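Dish racks: plates upright or stacked flat?
Forum > Kitchen > Storage and Cleanup

tealrim_30
We moved into a smaller place in Londelham in March and I have 19 inches of counter next to the sink. I have to pick between a rack that holds plates on edge and just putting them in the cupboard in a pile. My mother always piled. My husband says piles chip the rims. What do you all do?

potwasher
On edge, always. They drain on their own and you can pull one out without lifting the rest. I have had the Prantl rack for 5 years and have chipped one plate, and I did that on the faucet.

gravyboat2
I disagree. A plate on edge puts all its weight on one spot of the rim. Stacked flat, the weight sits on the foot ring, where the plate is meant to take it. I put a paper towel between the good ones and leave it at that.

potwasher
A dinner plate doesn't weigh enough for that to matter. Restaurants run them on edge in dishwasher racks all day.

gravyboat2
Restaurants also throw out a lot of plates.

lowcabinet
Depends on the plate. Heavy stoneware I stack. Thin stuff with a printed rim I stand up, because the foot of one plate will scratch the pattern on the one under it. The rack needs slots wide enough for a deep rim though. The cheap Laderov one I bought only fit saucers.

tealrim_30
Mine are white with a dark teal rim and a thinner ring inside it, and I would hate to scratch the middle. 食味 is printed there in black. Same style as these:
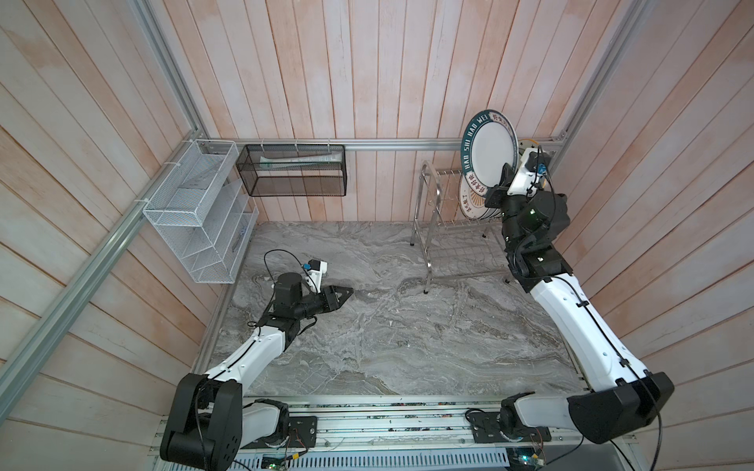
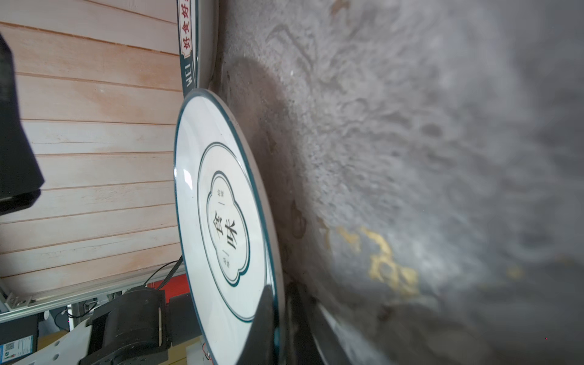 Re: Dish racks: plates upright or stacked flat?

lowcabinet
I would stand those up. Glossy white shows every gray mark from another plate's foot.

gravyboat2
Gray marks come off with baking soda paste. Scratches are a different thing and you only get those if you slide the plates. Lift, don't slide.

potwasher
Not everyone in the house is going to lift them. Mine sure don't.

tealrim_30
Ours don't either. Does anyone have the two-tier Trarkach? It says it fits a 19 inch space but I can't tell if that includes the drip tray.

mugshelf
I have it. The tray sticks out past the rack on the sink side, so measure with that in mind. Mine hangs over the sink a little and it's fine. The top tier is too short for dinner plates. Bowls and cups only.

lowcabinet
Check the feet too. Mine left rust on the counter after two months and I had to put felt under it.

gravyboat2
Felt stays wet. Use the rubber bumpers they sell for cabinet doors, a pack of 30 costs next to nothing.

tealrim_30
OK, going to measure again tonight with the tray. If it doesn't fit I will stack them with paper towels for now.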